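The box from Lolalbridge came at 4 in the afternoon, and my sister had it open before I'd even shut the door. Forty-one disposable cameras for her wedding, every one sealed in plastic, every one with So & Dument printed on the gift box in gold. So was her. Dument was the groom, and he'd wanted his name first, but he lost that one fair and square!

"They're perfect," she said, and they were. I'd been dreaming about those cameras since September - one on each table, kids crawling under the chairs with them, my aunts taking 2000 pictures of the cake. 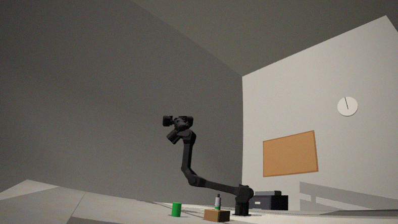
The arm over the pale tabletop.

We loaded up the car and drove to Morora that same evening, singing the whole way. The hall smelled like lemons and floor wax. I ran ahead to find the light switches, and oh, I loved that place already.

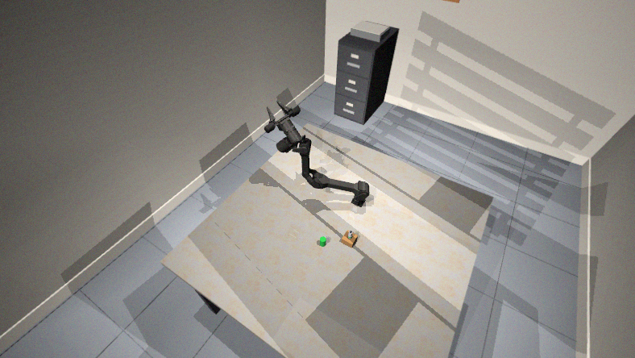

The cameras went out in no time once we got a system going. I carried, she placed, and Dument followed us both, straightening the boxes so the names faced the door. He's an engineer and fussy about angles. When I asked how he wanted the favors set, he said, "Like that, with plenty of space around it." So laughed until she had to sit down - and then she tore open a camera, wound it, and took the very first picture of the wedding, with both of us in it and the flash going off like a star.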